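Can a machine tidy up after people yet?
Jun 12, 2018

gurkel
My shop takes in used headsets, 164 last month. Testing them is quick. Getting the cables untangled and wound is what eats the day. Would an arm do that now, or is it still a lab thing?

Kamonchanok Ruangrit
Still a lab thing. Boxes and bottles, fine. A cable changes shape every time you touch it. The long green one on this table crosses over itself, and that's a mild case.
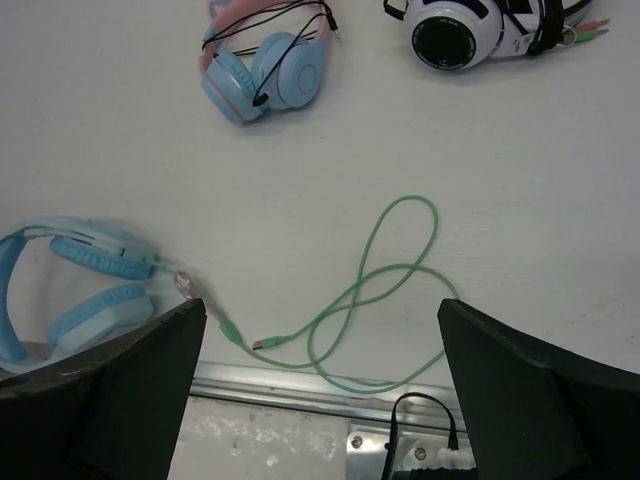 Špela Tomić
I disagree. We ran 23 cables through a Dogar arm in October and it only gave up on 2. Slow, but it ran during lunch.

Kamonchanok Ruangrit
Were they laid out flat first – by a person?

Špela Tomić
Yes, one at a time.

Kamonchanok Ruangrit
Then a person did half the chore.

gurkel
I was quoted 3000 for a used arm, no software. I'll stick with twist ties for now.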